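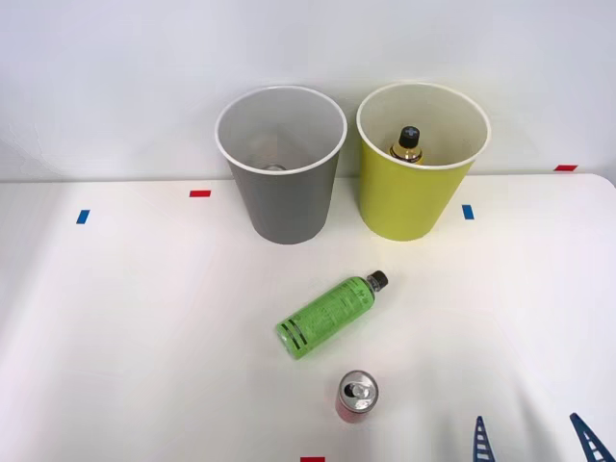 How long should staff wait before asking a visitor whether they need help? At the Stoltora and Lendel enquiry desks, a wait of 60 seconds gave the fewest complaints.

3.2 Waiting and first contact

Visitors at both desks were met under one of two rules. Under the first, staff spoke at once; under the second, they waited until the visitor had stood still for a minute. Probert's earlier work at Promham had favoured the first rule, but that desk served mostly regular visitors. Complaints were logged by desk staff at the close of each day in March – nine days were left out owing to missing sheets. Visitors could also leave written comments, which were coded separately (see Section 4). 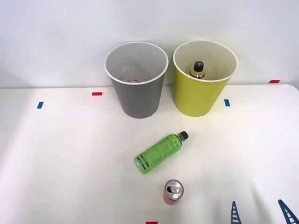 Figure 3. Gray and yellow-green cups, side by side on a white table.

The difference between the desks was small and is not discussed further.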